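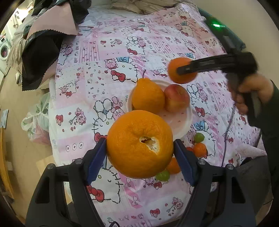
**Week 6 handout: learning to grasp from hand-held gripper demonstrations**

Read this before the lab. The derivations from last week (action chunking, relative poses) are assumed.

## 1. Setup

In the Rimov study, people collect demonstrations with a gripper held in the hand. The camera is mounted on the tool, so the fingers stay at the bottom of the view for the whole recording. The policy later runs on an arm with the same fingers and the same camera mount. What the policy sees at run time is then close to what it saw in training.

Two-handed tasks use two tools, one per hand. Each tool records its own video, its own pose and its own finger opening. The second tool often shows up in the first tool's view, and we leave it there. Masking it out made handovers worse in the Bilari runs.

## 2. The fruit task

Pick a fruit, move it to or from a plate, release. Fruit is a useful test for three reasons:

- Sizes differ a lot within one table, from an apple or large orange down to small citrus.
- Round fruit rolls if the first contact is off center.
- Peel can be torn or creased, so the pads do not always meet a smooth surface.

Patterned tablecloths are kept in the training set on purpose. A policy trained only on plain tables tends to reach for printed shapes when it first meets a busy cloth.

## 3. Data

| Item | Value |
|---|---|
| Demonstrations recorded | 460 |
| Kept after filtering | 417 |
| Of these, two-handed | 295 |
| Homes | 12 |

Filtering drops a demonstration when pose tracking is lost or when the two clocks drift apart. Fast wrist motion is the main cause of lost tracking. Motion blur alone is not a reason to drop a recording.

## 4. Representation

Actions are expressed relative to the current tool pose. For two tools we add the pose of each one in the frame of the other:

`T_LR = inv(T_L) * T_R`

Without this term the single-handed picks were unchanged, but the tools collided more often over the plate. Finger opening is a single number, scaled to 0–1, and it is predicted along with the pose.

## 5. Result to remember

Adding homes helped more than adding demonstrations from the same home. The Nondell baseline used one table and did well on it, then failed on most fruit once the cloth and lighting changed. Note that the two studies used different finger pads, so compare the trends and leave the raw scores alone.

## 6. For the lab

1. Load the Grewal split and plot finger opening over time for one large and one small fruit.
2. Mark the frame of first contact by hand, then compare it with the automatic label.
3. Retrain without `T_LR` and report collisions separately from drops.

Bring your plots in April. Code is due with them.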